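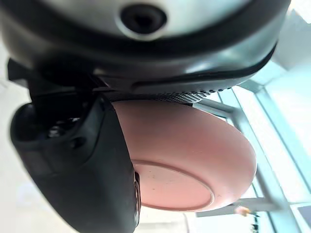
Pink dish

Splitting the sink between vegetables and dishes, and what goes in the dishwasher?

Posted August 28, 2024 by Grerkbridge

I have a double stainless sink with a dishwasher to the right. I want to wash vegetables on the left and keep a small rack in the right basin for whatever I do by hand. The trouble is that I end up with a bowl in the rack, a cup in the dishwasher, and no idea which pieces belong where. My pink dishes have no mark on the bottom. Can they go in the machine? Also, is it okay to have produce next to a basin that gets dirty dishes?
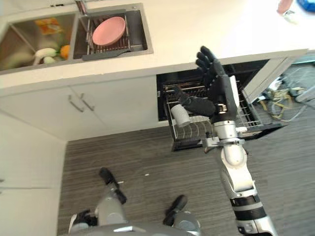

Sink and lower rack, seen from above

Somkiat Kaewsai

Without a mark I would wash the pink ones by hand, or put the one you care least about through 12 or 13 cycles and compare it with the others. If the color dulls or the rim feels rough, you have your answer. Plain white cups have never given me trouble, but I put them upside down on the upper rack. Standing upright they just fill with dirty water.

For the sink, produce on the left is fine as long as you don't rinse plates while it's there. Splash goes over the divider easily. I do vegetables first, move them to a colander on the counter, then start on dishes. Wipe the left basin with hot soapy water before the next batch — a quick rinse isn't enough if you've had raw meat in it.

Lift the rack out every few days too. The steel underneath gets a film.

Tikeretti

dishwasher for everything. if it breaks it breaks

Rizvi

I'd leave packaged things out of the basin and only put in what you're going to wash. Leafy stuff does better in a big bowl of cold water, changed 3 times, and then you don't need to worry much about the sink itself. Bowls drain faster tipped against the tines than lying flat. Same in the machine, rim facing down and in toward the spray.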